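Handheld gripper demonstration

Handheld gripper demonstration is a method of gathering examples for a robot learning system in which a person performs a task while holding or wearing the same kind of gripper that the robot will later use. Movement and camera data are stored together and used to train a control policy.

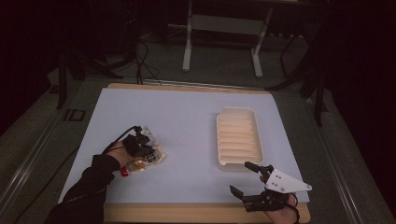 Overview

In the usual arrangement, the operator works at a table with one gripper on each hand. A camera at head height covers the work surface. No robot arm is needed during recording, so a station can be set up in any room with a table and a power supply. The approach is an alternative to teleoperation, in which the operator steers a robot from a distance and the arm itself is present for every example.

Equipment

The grippers are strapped or mounted to the hand and joined by cable to a recording unit. Opening width is logged together with the position of each hand. Some designs carry a flat plate on the back of the hand to which a tracker or small camera can be fixed. Work surfaces are often plain and pale, which makes the outlines of objects easier to separate from the background. Typical objects are household goods such as plastic trays and wrapped packages. Thin, crinkled wrapping is regarded as difficult material, as it changes shape when gripped and reflects light unevenly.

Procedure

A single example is called an episode. The operator starts with both hands in view, carries out the task once, and returns to the starting pose. Objects are then moved to new positions before the next episode. At stations following the Clurkgate protocol, a session is limited to 60 episodes, after which the grippers are recalibrated.

Episodes are rejected if a hand leaves the camera view, if tracking is lost, or if an object is touched with anything other than the gripper fingers.

Data sets

The Edau collection contains 3,226 accepted episodes covering 89 tasks, most of them two-handed. Its tabletop packing subset, with 400 episodes, was recorded with Grernix grippers. Each episode carries a short written label and a success mark assigned by a second reviewer.

Limitations

A human arm can reach poses that a robot arm cannot, and some recorded motions have to be discarded or adjusted before training. Operators also tend to move faster than the target machine. The Mühlbauer filter, applied after recording, slows such segments to a set joint speed limit. Contact force is not recorded by most handheld devices.

See also

Imitation learning
Teleoperation
Motion retargeting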